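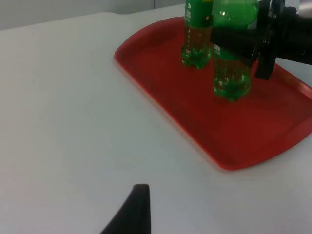 Fustdale hall drops the urn and trolley for table trays at community lunches

Drinks at the Fustdale community lunch will be served from trays set on each table from Tuesday, ending the single drinks trolley that has stood beside the kitchen door since the lunches moved to the Rorgate Street hall.

Under the new arrangement every table gets a rimmed plastic tray holding bottles of soft drink, a jug of water and a stack of cups. People will pour for themselves or for the person beside them. Tea and coffee will still come out after the main course, carried by the kitchen team in pots, and the big urn will stay in the kitchen where it is filled.

Red trays and green bottles of soft drink are already in use on the hall's white tables.

The lunch runs once a week and is open to anyone in Fustdale and the farms along the Abella road. It began as a winter program, stopped over summer in its first year, and has gone year-round since. The meal is usually a roast or a casserole with a vegetable dish, followed by fruit or a slice.

Organisers said the trolley had become the slowest part of the day. People queued for a drink when they arrived, sat down, and then queued again when the meal came out, so the line often crossed in front of the servery while plates were being carried through. Several regulars who use walkers had asked for a drink to be brought to them, and that took a helper away from serving.

A trial was held at two lunches in November. Six tables were given trays and the rest kept using the trolley. Organisers said the tables with trays were seated and eating sooner, and that less soft drink was left over in half-full cups at the end. A note was put out asking for comments, and most of those that came back were about the water jugs, which people found too heavy when full. Smaller jugs have been bought for the full changeover.

The trays have a raised edge all the way around. The hall had first looked at flat boards, which were cheaper, but a spill on a flat board went straight onto the table and then onto whoever was sitting nearest. With a rim, most of it stays put until someone fetches a cloth. Rounded corners were also preferred, as the aisle between the tables is narrow and the trays are carried through it at hip height.

A grant of $2,000 from the Tondent Community Fund covered the trays, the smaller jugs, a rack to store them in and new cups. The hall paid for the drinks out of its usual lunch budget. Any money remaining will go toward replacing the tea towels.

Bottles will be put out full and with the lids on. Helpers will loosen the lids at a table if asked, but they will not be opened ahead of time, after complaints at the first trial lunch that the soft drink had gone flat before the meal was ready. Opened bottles that are not finished will be shared out to other tables during dessert and will not be kept for the following week.

There will be a lemon drink, a cola and a sugar-free choice, though not every table will have all of them. Anyone who wants something different can swap with the next table or ask at the servery. People who have been told by a doctor to keep an eye on their sugar are asked to let the kitchen know when they book, and a sugar-free bottle will be set at their table.

Setting up will start at 9 in the morning. Tables are wiped down first, then the trays go out, and cutlery and plates follow once the room has been swept. Cold bottles come from the fridge last so they are still cool when the doors open. The hall fridge was moved closer to the servery earlier in the year and can now be reached without walking through the storeroom.

At the end of the lunch each table is asked to put its cups back on the tray and leave it where it is. The trays will be collected, washed by hand and stood in the rack to dry. They do not fit in the hall's dishwasher, which was bought for dinner plates, and organisers said anyone able to stay back for half an hour to help with drying would be welcome.

Empty bottles will go into two bins beside the back door, kept apart from the general rubbish. The local scout group takes them to the container depot and keeps the refund. Lids should be left off. The scouts had previously collected from the trolley, and their pick-up time has not changed.

The trolley itself will stay at the hall. It will be used for moving stacked plates between the servery and the kitchen, a job done until now in a shopping trolley with a bad wheel. Other groups that hire the hall can still use it for drinks if they prefer, and the trays can be borrowed too, so long as they are booked with the room and returned clean.

The price of the lunch is not changing. Bookings close the day before so that the kitchen can order meat and bread, but a few places are kept for people who turn up on the day. A lift is available from the Abella road stops for anyone who cannot drive, and should be asked for at the time of booking.

Parking is at the rear of the hall, off the lane. The front spaces on Rorgate Street are being kept free for cars dropping people at the ramp. The side gate will be locked while the path next to it is being repaired, so those arriving on foot should come in by the front door.

Organisers will look at the new set-up again after it has run for 2 months. Among the things to be decided is whether sauce, salt and pepper should go on the trays as well, or stay in the middle of the table where they are now.

Related items

Rorgate Street hall path closed for repairs
Tondent Community Fund opens next round of small grants
Abella road bus stop to get a new shelter
Scouts seek clean bottles and cans
Fustdale library changes its Saturday hours
Drivers wanted for weekly lunch run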